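Skultano Bedding List, October digest
Posted Sunday, 7:40 pm, by the list owner

Hi all,

Sorry for going quiet, I've been reading everything, just not typing. I wanted to pick up the percale thread before it sinks:

> I've been on 400 thread count sateen for years and I wake up
> roasting every single night. My sister swears by her 200 percale
> from Fudness. Isn't 200 kind of scratchy though? I don't want
> to spend $59 to find out.

I was exactly where you are! I had a 500 set from Manole that felt gorgeous in the store and then slept like a raincoat. The big numbers often come from twisting thinner threads together and counting each one, so you end up with a heavy, dense cloth that holds heat. Percale is a plain over-and-under weave, and a decent 200 breathes so much better (it does wrinkle, I won't pretend it doesn't).

It is crisp at first. Mine felt like a new dress shirt for maybe three washes and then it settled down nicely. Warm water, half the soap you think you need, and skip the softener, which coats the cotton. I line dry when I can and toss them in the dryer for the last ten minutes.

One more thing, check the pocket depth before you order. My Fudness fitted sheet is fine on a regular mattress, but with the Plidance topper on it pops off the corner by morning and I have to go around tucking it back in. I ended up buying sheet straps, which look silly and work great.

Anyway, tell us what you pick!

Comments

Straps changed my life. Get the ones with metal clips, the plastic ones snap.

I iron my percale pillowcases and leave the rest wrinkled. No regrets.

Anyone tried linen instead? Pricey, but my husband finally stopped kicking the covers off.

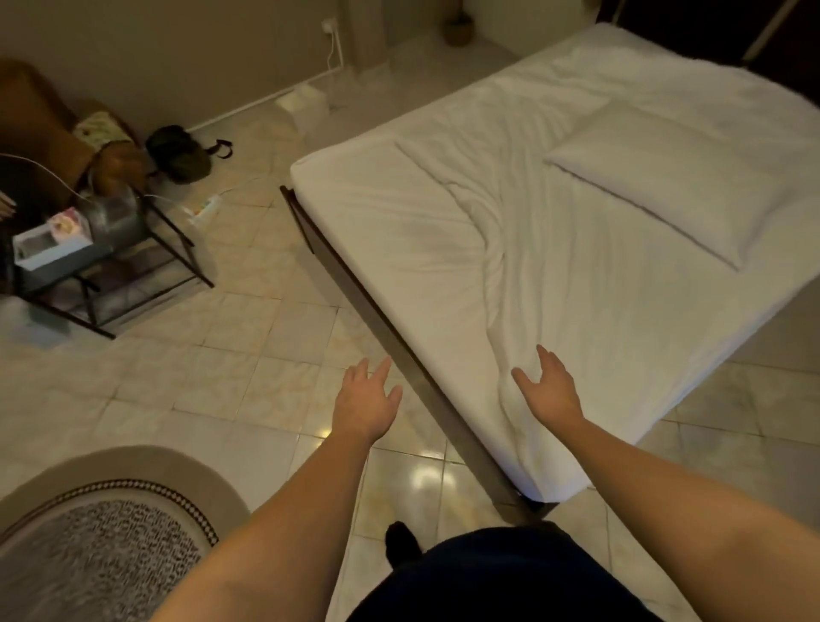 Should I wash new percale sheets before sleeping on them?

Wash them once in warm water first, on their own, to rinse out the finish and get most of the shrinking over with.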